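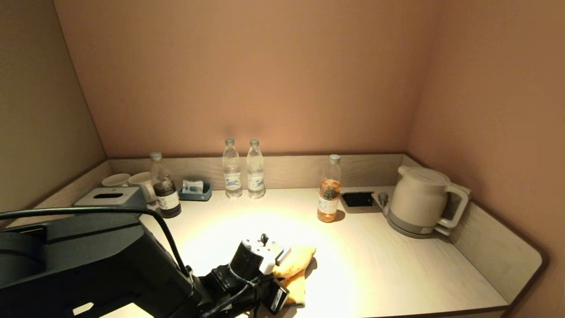
Counter with two white mugs at the far left.

1/ Notes on Salmonella serotyping in ground turkey, and why the plant-level numbers most people quote can't be compared with each other. Long thread. I did lab work on poultry isolates for years and now mostly read other people's methods sections.

2/ Start with the sample. A carcass rinse and a ground product sample are different measurements. The rinse picks up what is on the skin. Ground product also includes whatever was inside the tissue, lymph nodes and bone joints among them. A bird can pass one and contribute to a failure in the other.

3/ Sample mass matters more than people expect. Take a lot contaminated at a low level. A 25 gram portion may well come back negative. A 375 gram portion from the same lot has a much better chance of containing at least one cell that will grow. Same meat, different result.

4/ So if one report says the positive rate doubled, check whether the portion size changed between the two years. It goes in the methods, usually one line, sometimes in a footnote to a table.

5/ Next, enrichment. You don't plate meat directly and hope. The portion goes into a broth and sits in an incubator so that the few injured cells can recover and multiply. After that it goes to selective broth, then to plates or to a PCR screen.

6/ Enrichment isn't neutral. Serotypes grow at different speeds in different broths. If a portion starts with two serotypes, the faster one can swamp the other by morning. The tech picks a colony, types it, and the report lists one serotype for that sample. The slower one was in the meat and is absent from the data.

7/ Picking more colonies helps some. If the slower strain is one cell in a thousand after enrichment, picking 3 colonies in place of one does very little for you.

8/ Deep serotyping gets around this by sequencing a region of the whole enriched population instead of single colonies. It gives proportions. Those are proportions after enrichment, so read them as "present" and "not detected." Don't read them as how much was in the bird.

9/ The data set that got me writing this: the Petkov plants, two buildings, same company, same suppliers for part of the year. Teresa Ó Gríofa ran the sampling and was good enough to send me the full sheet, including the runs that were thrown out. 368 ground turkey portions went into the final table.

10/ What I like about it is that the cold chain is logged for every portion. Time off the line, time into the cooler, temperature on arrival, time into broth. Most published sets give you "shipped on ice" and that's all.

11/ The broth came from two suppliers, because the first ran out in July. Lots made with Briritance base and lots made with Plorkance base are flagged in separate columns. She ran a set of split portions through both. The positives agreed. The serotypes did not always agree.

12/ That second part deserves more attention than it gets. If you only ask yes or no, the two broths look interchangeable. If you ask which serotype, you have a media effect sitting on top of your plant effect, and you can't separate them unless someone ran splits.

13/ 60 portions were split. That's small. I wouldn't hang a serotype ranking on it. I would use it to argue that any comparison of serotypes across labs should name the broth, including the supplier.

14/ Someone will ask about resistance. Resistance testing is done on the isolate you picked. If enrichment hid a strain, its resistance profile is hidden too. A set of pan-susceptible isolates tells you about the strains that won in the broth.

15/ You can screen the enriched broth for resistance genes directly. The trouble is that a gene found in broth isn't tied to Salmonella. The gut of a turkey has plenty of other bacteria carrying the same genes, and several of them grow fine in those conditions. You need the isolate, or long reads, to link gene to organism.

16/ Plating on media with a drug in it is the other route. It pulls up resistant minority strains very well. It also means your percentage resistant is no longer a percentage of anything useful. Report those isolates in their own table. Please don't pool them with the others.

17/ On labels. "Raised without antibiotics" describes how the flock was treated. It makes no claim about what is on the meat. Resistant strains can come in from the hatchery, from litter, from feed, or from rodents in the barn. Flock history shifts the odds and leaves the individual package an open question.

18/ Also, the two Petkov buildings pull from overlapping farms, so anyone comparing building A with building B as if they were independent is going to get intervals that are too narrow. Cluster by farm. The farm code is in column F of the sheet, with some blanks.

19/ I fit it both ways. With farm ignored, the buildings look different. With farm as a random effect, the difference is still in the same direction and the interval covers zero. I would call that unresolved. More farms would fix it, more portions from the same farms would not.

20/ Software note. I used Padar to read the cooler logs. It treats a missing temperature as zero unless you tell it otherwise, and zero is a believable number for a cooler. Check your minimums before you average anything.

21/ For people who cook: none of this changes kitchen practice. Ground turkey to 165 F in the thickest part, checked with a thermometer. Resistant strains die at the same temperatures as the others. Don't rinse raw poultry in the sink. Wash the board and your hands with soap.

22/ For people who write about this: ask for portion mass, broth, number of colonies picked, and whether drug plates were used. If the press office can't tell you, the lab can.

23/ Correction to 11. The supplier change was at the end of the month, so the early July lots are all first supplier. Column H has it right.

24/ Teresa is checking whether she can release the sheet with the farm codes scrambled. I'll add the link to this thread if she gets the okay from the plants.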